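Gripper Week, in Pictures

We spent a week in January squeezing things. The idea came from Tiburcio Carrillo, who had been reading product pages late at night and had reached the stage where every gripper on the market sounded like it could fold a napkin and deliver a baby. He wanted to find out which of them could pick up a cup. I said I'd write it up if somebody else washed the cups.

So this page is the write-up, such as it is. If you want the tables, Tiburcio has a spreadsheet with seven tabs, two of which contradict each other. If you want the gripes, keep reading.

The rules

Every tool had to handle the same mixed bag of household stuff: paper cups, tumblers, a bar of soap, socks, a bag of rice. We allowed 30 tries per object, then moved on whether we liked the numbers or not. A grasp counted if the object left the table, stayed level enough that you wouldn't shout, and came back down on its own base. Crushing a cup was a fail even if you crushed it beautifully.

Teodoro Trujillo kept score. He's strict. On the second day I set a tumbler down with what I felt was real grace and he wrote "dropped, slowly."

The contenders

Pilance two-finger, arm-mounted. The Pilance is a well-built parallel gripper that would like you to know it was designed for metal parts. It closes with total confidence. It closed with total confidence on eleven paper cups in a row before Tiburcio found the force setting, which lives in a submenu named Misc. After that it behaved, and on the rice bag it was the best thing in the building. I still don't put my hand near it.

Rurkum soft three-finger. Runs on air and sounds like a man getting out of a low chair. The fingers curl around whatever you show them, and for upright cups that's lovely. For a cup lying on its side it's less lovely, as one finger always arrives early and rolls the thing away from the other two. Teodoro has a column for this. The column is headed "chase."

Also, the hose. You will step on the hose.

Upadhyay controller box. We ran both arm-mounted grippers from this and I have mixed feelings. The latency is good and the jog dial is a pleasure to use. The screen, however, dims after two minutes to save power, and the touch that wakes it up also counts as a button press. On Sunday that button was "home." The arm went home by way of the soap dish.

Hand-held tools. You hold the gripper yourself, do the task like a slightly impaired human, and keep the recording. No arm, no controller, no soap dish. I came in skeptical, mainly from vanity. I've been picking up cups since childhood and didn't think I needed the practice. I was slower than I expected on the first day and insufferable by the third.

What went on the cups

The order of difficulty surprised all three of us. We'd assumed paper cups would be the hard ones and rigid tumblers the easy ones. With the arms, that held. By hand it flipped. You feel a paper cup start to give and you back off before you've thought about it, whereas a smooth tumbler gives you no warning at all and then it's under the couch.

Cups lying down were the worst for everybody. You have two choices: pinch the wall with one finger inside the mouth, or go across the body and hope. Going across the body is fine until you have to stand it up again, at which point your wrist needs to be somewhere your elbow won't allow. Teodoro, who has long arms, had fewer complaints about this than I did, and I'd like that noted next to his scores.

Cameras, briefly

We compared a wrist view against a fixed view from a tripod. The wrist view wins for anything in the last few inches, when the tripod mostly shows you the back of somebody's hand. The tripod wins for working out afterward where the cup went. We used a Pundgate clamp for the fixed one and it sagged a little every hour, so by late afternoon all our overhead footage was of shins.

The gallery

I took far too many stills and Tiburcio made me cut them. He suggested one. I suggested he was joking. We compromised on one. 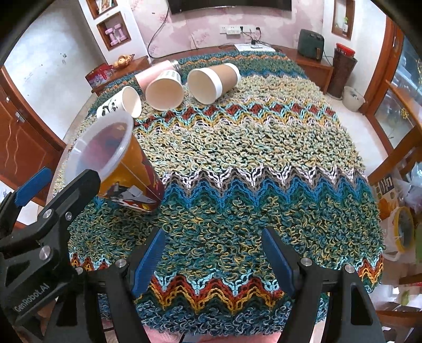
Paper cup in the left-hand gripper, nothing yet in the other one, and four more cups lying down at the far end of the table. The panda is on the far left.

A word on that tablecloth, as it was the most argued-about item of the week. It's thick, it's shaggy, and it's striped in zigzags of just about every color you'd find in a yarn shop. Tiburcio wanted a plain mat. Teodoro said that homes have tablecloths and that a gripper which needs a plain mat should say so on the box. We did a round each way, and the cloth made the pinch grasps fussier, with fingertips wanting to go in under the cup and meeting loops of yarn. The cloth stayed. I've grown fond of it.

So which one do you buy

For lifting bags of rice all day, the Pilance, with the force turned down and a sign on it. For upright cups and general good manners, the Rurkum, if you can live with the wheezing. For collecting a lot of varied grasps without booking arm time, the hand-held ones, and I say that as someone whose forearms still hurt.

Tiburcio now wants to scale this up to 3000 grasps over the spring and has asked who's free. Teodoro is free. I have told them I'm looking after a friend's cat, and I'm now trying to find a friend with a cat.

Next up: socks, all the ones we skipped when we ran out of week. Comments are open below, and if you know how to stop the Upadhyay screen from dimming, please go first.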